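Forum > Clothing & Care > Knitwear
Topic: Is "pre-washed" wool worth paying extra for?

hemlock_row
Original post

I've been looking at the Zurow range for winter and half of it now says "pre-washed for stability" on the product page. Same sweaters as last October as far as I can tell, 11 dollars more each. The claim is that the shrinking has already been done at the factory so you can put them in the machine without worry.

I don't buy it. Wool felts when you agitate it. Doing that once at a factory doesn't stop it from happening again in my laundry room. Has anyone measured one before and after? I don't mean "mine seems fine."

tinplate
Reply

Mine seems fine.

Sorry. I have two and they've been through the wool cycle at 30 maybe a dozen times. No felting. I think you're mixing up two kinds of shrinking. Knits relax the first time they get wet, and a pre-wash does take care of that part. Felting is separate.

hemlock_row

Then they should say "pre-washed, may still felt." The page says "wash with confidence." Confidence isn't a measurement.

Ostler58
Reply

I used to buy for a small shop and we carried Brideo for a few years. Every season there was a new word on the hang tag. Stabilized, conditioned, relaxed, whatever. I asked the rep what was different about the yarn and got a brochure. The returns looked the same to me before and after the new word.

My bigger gripe is with picture knits, and the pre-wash people never mention those.
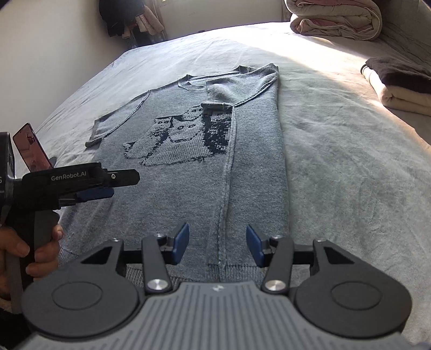
Any sweater with a motif knitted into it is really two fabrics pretending to be one. You've got plain knit on the body and then a patch that may have extra yarn running behind it, and the two don't always pull in at the same rate. Take a black and light gray cat design on the chest of a light gray sweater, like that one. If the chest tightens up and the plain part doesn't, you get puckering all along the join, and I can't see one factory wash settling that for good. Check the inside before you pay. Long strands across the back mean snags too.

marrowbone_q
Reply

Disagree with Ostler58 on the puckering. That's a tension problem from the knitting and it's there on day one. Washing gets blamed because that's when people finally look at the thing properly. I have a Núñez pullover with a big pattern on the front, seven winters old, hand washed, dead flat.

Ostler58

Hand washed. You've kind of made my point.

marrowbone_q

I've kind of made the point that you should hand wash wool, which you could have said without the two fabrics speech.

tinplate
Reply

Can we get back to the 11 dollars? If it saves me one ruined sweater I'm ahead.

hemlock_row

Only if it's the pre-wash doing the saving. You use the wool cycle at 30. A regular one might have come out exactly the same. You've got nothing to compare it to.

tinplate

True. I'm not buying a third one to wreck, though.

lintfree
Reply

I did sort of what you're asking, with Trikden instead of Zurow. One pre-washed, one not, same size, same load, wool cycle, dried flat. Body length was 58 cm on both going in. After the first wash the regular one had lost 1 cm and the pre-washed one hadn't moved. After that I couldn't find a difference between them. I stopped at the fifth wash.

hemlock_row

Thank you. So it's a centimeter. I'd want to see it done with more than one pair, but that's more than Zurow has on their page. I've emailed to ask what test they ran and so far I have an automatic reply and a discount code.

marrowbone_q

How much is the code for?

hemlock_row

Ten percent, full price items only.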